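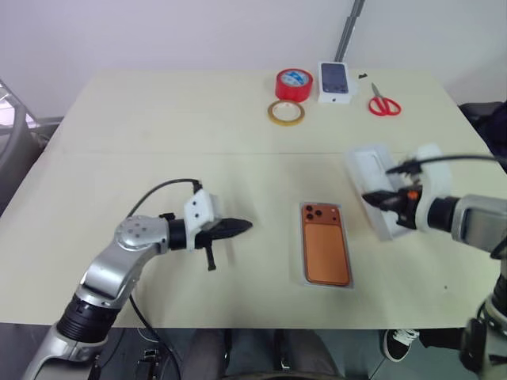
Phone on the near half of the table, supplies on the far half, tray lifted.

Phone Repacking Notes (readme for the Cundurier packing folder)

Hi! I'm Citlali, and I look after this folder. It started as a page of scribbles I kept next to my table while I was learning to put phones back in their boxes, and it grew. If you're only after the order of steps, skip down to "How I pack one." Everything else is me going on about trays.

What's in here

There are 167 short write-ups, one per packing session, plus a pictures folder and a list of words we use so we all mean the same thing. Each write-up is a plain text file. The first line says who packed, the second says which box style, and after that it's free-form. Joyce Wanyama writes three lines. Crescencio Arellano writes a page and a half (I love these, please keep them coming).

The box styles are called Nedirix and Lauritsen. Nedirix is the one with the deep lid. Lauritsen is shallower, and the lid grabs if you push it down too fast. A few of the early files just say "the old box." That means Lauritsen.

Words we use

Tray: the molded insert the phone sits in. Some of the older notes say "insert" or "cradle." Same thing, and I haven't gone back to fix them.

Wrap: whatever is around the phone when it goes in the box. If the wrap is torn, write "torn" and also say where. "Bad wrap" tells me nothing!

Near half and far half: the two sides of the seam that runs across the tabletop. Supplies live on the far half, and the phone gets worked on in the near half. I'm strict about this one. Mixing them is how we ended up with a tray under a pile of sleeves for most of March.

How I pack one

Put the phone down by itself, near the middle, with clear table around it. Pick the tray up by one edge and tilt it so you can look into the recess. Lint loves to hide in there, and you won't spot it straight on. Set the tray in the box base, then lay the phone in the tray, screen up. Don't press on the glass. If it rocks, take it out and turn the tray end for end.

Paperwork next, then the lid. On a Lauritsen box, let the lid sink on its own and go get a drink of water or something. I mean it, it takes a while.

Stuff I'd like to fix

The file names are a mess. Sessions 1 to 100 use dashes and the rest use underscores, because I switched without telling anyone (sorry, Joyce). Also, 5 of the write-ups don't name a box style at all. I asked Azucena Cortés if she remembered and she said "probably Nedirix," so those are marked as unknown for now.

Adding your own

Copy the blank file, fill in the first two lines, and write whatever you noticed after that. Keep it under 3000 characters if you can. Crescencio, you get a pass. Send it to me or to Wanda Wilczyńska and one of us will drop it into the folder, usually by late afternoon.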